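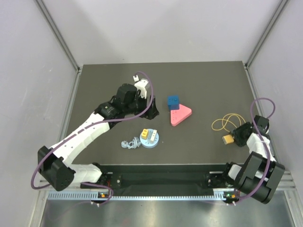
Trial 37 was the one where Francine McIntyre forgot to breathe.

"Left arm's going," said Iraklis, leaning so far over the keyboard that his tie was in the trackpad. He had worn a tie for this. On a Saturday!

The idea was hers and it was very simple, which was why she loved it. Everyone at Hakton taught the arms by showing them a job done well, over and over, 670 times if need be. Francine had gone through the recordings and kept every fumble as well, every dropped block and every missed grab, so long as the person driving had put it right afterwards. Then she trained on the lot. She called the method Zelwood, after the street where she'd thought of it (in the rain, at a bus stop, with no pen).

The blue cube went up, wobbled, and slid out of the fingers.

"Oh," said Iraklis.

The old version would have carried on regardless, placing nothing very carefully on top of nothing. Francine had watched it do that all through September. She gripped his shoulder.

The arm stopped. It came back down, a little to the left of where it had been, opened wide and had another go. Up went the cube.

"It went back for it! Iraklis, it went back!"

"I saw, I saw. Eight out of the last ten now." He was already typing it in, with two fingers, badly. "What was the old one?"

"Two."

He stopped typing. Then he loosened the tie, pulled it off over his head and hung it on the door handle.

"Swap the cube for the pink one," he said. "It's never managed the pink one."

She was already reaching for the switch.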